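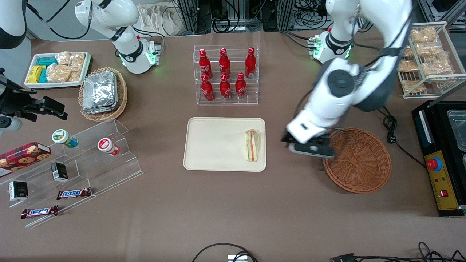 Garnden Community Bread Oven
Progress report to the Odberg Fund, second installment

Prepared by Lorna Sarmiento, project coordinator
23rd September

Dear Hedvig Strand and everyone at the Fund,

Thank you for your patience with us over the summer. I know I promised this report a little earlier, and I'm sorry to have kept you waiting, but I did want to hold off until the chimney was signed off so that I could tell you about it properly. It was signed off last week, and I don't mind telling you that I went home and slept for ten hours.

When I last wrote to you, in February, we had a concrete slab, a pile of firebrick under a tarp, and a great deal of hope. We now have an oven. It stands at the back of the Kotus Street lot, under its own roof, and it bakes bread. I still walk past it some mornings just to look at it.

The build

Alfredo Bautista led the masonry from start to finish, and you will remember that his day rate was the largest single line in the budget. He was worth every cent of it. The base went up quickly, but the dome took longer than planned. We had drawn it with a fairly low curve, to hold the heat close to the bread, and when Alfredo laid it out in sand he felt the opening was too tall for it and the smoke would roll out of the front into people's faces. So we stopped, had a long talk over sandwiches, and lowered the door by two courses. That cost us nine days and one extra order of brick. I'm very glad we did it then, while it was only sand.

The insulation is thicker than in the original drawing. Alfredo had some left from a job in Rivera and let us have it at cost, and the difference shows. After an evening firing, the floor is still warm enough the next morning to dry herbs or finish a pot of beans, and several families have started doing just that.

The roof is plain metal on timber posts. We had hoped for shingles, but the quote came in well over what we'd set aside, and the metal one keeps the rain off perfectly well (it is loud in a storm, I'll admit). The chimney needed a taller section to clear the roofline, at the inspector's request, and that was the last piece to be finished.

Baking days

We held our first public baking day as soon as the dome had cured, with the temporary flue, and we've had one every other week from then on. Teodoro Agbayani runs the fire. He starts it before daylight, and by the time the rest of us come yawning up the path with our dough in bowls and buckets, he has the coals raked back and the floor swept. Pizza and flatbreads go in first while the oven is at its fiercest, then the loaves, then whatever people have brought to roast in the falling heat.

You asked us to keep track of who comes. We set ourselves a target of 25 households for the first season, and we have 40 signed up. Some come every time and some we have seen only once, and I would like to understand better why that is. My guess is that the early start is hard on people who work nights, so we are going to try an afternoon session through the fall and see if new faces turn up.

The beginner classes have filled each time. Mark Anthony Calimlim teaches them, and he has a lovely calm way with people who are frightened of yeast. His class covers a plain white loaf, a seeded rye, and a sweet roll for the children to shape. The rye has given us trouble. It spreads in the oven and comes out rather flat, and we have gone back and forth between less water and a shorter rise. At the moment the shorter rise is winning.

Money

Spending is within the grant overall, though it has moved around between lines. Brick and mortar ran over because of the dome. Insulation came in under, and so did the roof once we settled on metal. Firewood is the line that worries me. We had budgeted for bought wood all year, and the price of seasoned oak has gone up by 30 percent. A tree service in town has offered us offcuts for free, but they are green and will need most of a year under cover before we can burn them. I'd like to ask whether we may move $100 from printing to pay for a simple wood rack. We have hardly printed anything — a sign taped to the gate seems to do the job.

What comes next

Before the cold weather we need to finish the path, which is still gravel at one end and is no fun at all with a stroller or a wheelchair. The pavers are bought and stacked. We also want a second work table, a proper handwashing station in place of the water jug, and a light over the oven door for the darker mornings.

Alfredo will come back after the first frosts to look for cracks. He tells me there will be some fine ones and that I am not to panic when I see them.

If you are able to visit, please do. Let me know a few days ahead and I'll make sure there is a baking day on, and that a loaf is put by for you to take home.

With warm thanks,
Lorna Sarmiento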